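双臂取放工作站 采购前安全检查表（附逐项意见）

适用：特尔伍德（Terwood）展示间，货架取物用双臂设备，续租或买断之前
填表：卢迪维娜·鲁瓦耶（Ludivine Royer）
复核：巴斯蒂安·贝纳尔（Bastien Besnard）
日期：2023年5月28日

填写说明

各位同事，先说几句。这张表是从去年那张改过来的，去年那张只有打勾的格子，勾完了谁也不记得当时为什么勾，到了谈预算的时候又要从头问一遍，大家都很辛苦。所以今年每一项后面都留了写意见的地方，我自己先填了一遍，写得啰嗦了些，请多包涵，觉得哪里不对就直接在后面接着写，不用客气，也不用先来问我。

结果一栏只用四种写法：合格、待改、不合格、未查。“未查”不丢人，请不要为了好看写成“合格”。凡是写“待改”的，请顺手注明这笔钱应该算在谁头上：供应商（奥内尔 Ornell）、我们自己的日常维护，还是明年的设备预算。

一、场地与地面

1.1 工作区地面平整，无翘边，无松动
结果：合格
意见：木纹砖铺得很平，缝也填得实。布里特伍德（Briltwood）那边的同事问过要不要加铺防滑垫，我的看法是先不要，垫子的边本身就容易绊人，而且一旦铺了，底座就得重新找平，那又是一次上门服务费。

1.2 通道宽度满足一人推车通过
结果：合格
意见：推车从门口进来到货架侧面没有问题，转弯的地方稍微紧一点，慢慢来就好。如果明年真的要添第二台，这一条必须重新量，请不要拿今年的结果直接抄过去。

1.3 地面无杂物，线缆不横穿行走路线
结果：待改（日常维护）
意见：地上有些零碎东西，每次开机前应该清走，这个我们自己就能做到。线的事情放在第四节一起讲。

1.4 工作区边界有地面标识
结果：待改（设备预算，小额）
意见：买几卷黄色胶带的事，我已经写进耗材那一行了。卡米尔（Kamil Ďurica）建议贴双线，外线给参观的人看，内线给操作的人看，我觉得很有道理，就是胶带要多买一些。

二、货架

2.1 货架稳固，已与墙体或地面固定
结果：待改（日常维护）
意见：格子架本身很结实，推一推也没有晃，可是固定件我只查到一侧的，另一侧被挡住了，没有看清。在看清之前我不敢写合格。请下一位检查的人带个小手电，蹲下去看一眼，膝盖不好的就叫我，我去。

2.2 层板边缘无毛刺、无破损
结果：合格
意见：我用手套沿着边摸了一遍，很顺。白色的板子有个好处，脏了、裂了一眼就能看见，所以如果以后要加货架，我会倾向于还买白色的，哪怕雷诺（Renaud）仓库里那批深色的便宜一些。这里说的是我们隔壁街那家雷诺货架行，上次开会有人弄混了。

2.3 物品摆放位置在手臂可达范围内
结果：合格，有保留
意见：靠近层板前沿的东西最好拿，放到格子深处就要看运气了。供应商给的可达范围是按开放台面算的，没有算格子的隔板。采购的时候请务必让他们按我们的货架重新出一张图，并且写进合同附件。这件事我去年提过一次，口头答应了，后来就没有下文。

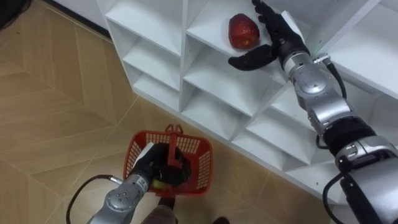 2.4 取放物品的重量在允许范围内
结果：合格
意见：目前只用水果这类轻的东西做练习，我们内部给单件定的上限是400克，贴在控制柜门上。布什拉（Bushra Hayat）问能不能改成拿罐头和瓶装水，我查了一下手头的资料，手的部分也许没问题，可是提篮那一侧装满以后的总重量没有人算过。在供应商给出书面答复之前，请大家还是老老实实拿水果。我知道这样有点闷。

三、手臂与手部

3.1 外壳、关节盖完整，螺钉无缺失
结果：合格
意见：银灰色的壳子上即使有浅浅的擦痕，不影响使用，但是请在续租谈判之前拍照留底，免得退还的时候说不清楚。去年退那台旧升降台，我们就为一道划痕来来回回写了好几封信。

3.2 手指开合顺畅，无异响
结果：合格
意见：开机后先空手开合10次，再去碰东西。听声音比看动作更可靠，我习惯把耳朵侧过去听（当然是站在边界线外面）。新同事可能听不出来，多听几回就熟了。

3.3 夹持提篮时断电，提篮不会突然坠落
结果：未查
意见：这一条请大家重视。普通的急停试验我们做过，但都是空手做的，没有在提着篮子的时候做过。阿梅勒（Armelle Moulin）说奥内尔的工程师来的那天可以一起试，我非常赞成，下面垫一块厚泡沫，篮子里放软的东西。试完再决定要不要为“断电保持”那个选配付钱。那个选配不便宜，如果标准配置就够用，省下来的正好可以买备用手指。

3.4 指尖与手掌表面磨损
结果：合格
意见：磨损件是这类设备最容易漏掉的一笔开支，报价单上往往只写主机。请负责询价的同事单独要一份易损件价目表，要注明有效期，最好能锁到明年11月，也就是我们做下一轮预算的时候。

四、线缆

4.1 臂身外露线缆固定可靠，有足够的弯曲余量
结果：待改（供应商）
意见：两条手臂外面都有黑色的线绕出来，活动的时候会跟着摆。余量是够的，我担心的恰恰是余量太多，伸进格子架的时候容易挂在隔板角上。请奥内尔报两种方案：一种是加线夹，一种是加柔性护套。护套好看，也贵，我个人觉得线夹足够了，不过巴斯蒂安有不同意见，他写在后面了。

巴斯蒂安补充：线夹我不反对，但是线夹每拆一次就松一点，我们每个月要拆下来清洁，一年下来工时加起来不比护套便宜。请把两种方案的三年总价都列出来再比。

4.2 落地线缆有线槽或护罩
结果：待改（设备预算）
意见：凡是落到地面的线，都应该进线槽。线槽按米买，要买能踩的那种，请不要再买办公室用的薄塑料槽，一脚就扁了，我踩过。

4.3 插头、接口标签清晰
结果：合格
意见：卡米尔重新打了标签，字大了很多，谢谢他。

五、急停与人员

5.1 急停按钮位置明显，伸手可及
结果：合格
意见：一个在控制柜上，一个在操作者手边。若是买断，我建议再加一个放在参观者这一侧，由陪同的同事掌握。加装费用请让供应商写成单独一行，不要混在“安装调试”里，混在里面我们就没有办法比价了。

5.2 操作人员已完成培训并有记录
结果：待改（日常维护）
意见：目前记录齐全的有7位，其他人听过课但没有签字。请补签，也请主管在排班时看一眼名单。培训费如果续租是包含的，买断就不一定了，这一点一定要问清楚，我在预算草稿里先留了空行。

5.3 参观时有专人陪同
结果：合格
意见：小朋友来的时候请安排两位。孩子们看到机器去拿水果，都是直接往前冲的，喊也喊不住，非常可爱，也非常吓人！

六、与采购有关的汇总意见

把上面的内容归拢一下，方便开会的时候翻。我知道大家最想问的是续租还是买断。就这次检查看，设备本身的状况是好的，没有哪一项让我觉得应该马上停用，可是3.3没有试，2.3的图没有拿到，这两样不落实，我不愿意在买断的申请上签字。续租半年我是可以签的。

我们去年全年开机超过100天，这个使用量按租金算已经不划算了，所以我理解财务那边希望尽快买断的心情，也请他们理解一下我的难处。真正花钱的地方往往在主机以外：线缆防护、易损件、第三个急停、地面线槽和胶带、每年一次的上门校准，还有我们自己人的时间。请把这些都列进同一张表，哪怕有些行暂时是空的。

另外，货架和设备请分开询价。特尔伍德当初是打包买的，后来想换一组层板，才发现供应商不单卖，折腾了很久。

七、待办

请奥内尔按现有货架出可达范围图，阿梅勒跟进
带载急停试验，阿梅勒约时间，我准备泡沫垫
线夹与护套三年总价对比，巴斯蒂安
货架另一侧固定件补查，谁先有空谁去，查完在2.1后面写一句
易损件价目表，布什拉
线槽量尺寸，卡米尔，转角处请多量一次
培训补签，各位主管

复核意见（巴斯蒂安·贝纳尔）：同意以上各项，4.1见我的补充。1.4的双线方案请先贴一段试试，胶带颜色跟地砖太接近的话要换。2.4里提到的提篮总重，请布什拉写信给供应商时一并问了，省得分两次。

签字栏
填表人：卢迪维娜·鲁瓦耶
复核人：巴斯蒂安·贝纳尔
设备预算负责人：（待签）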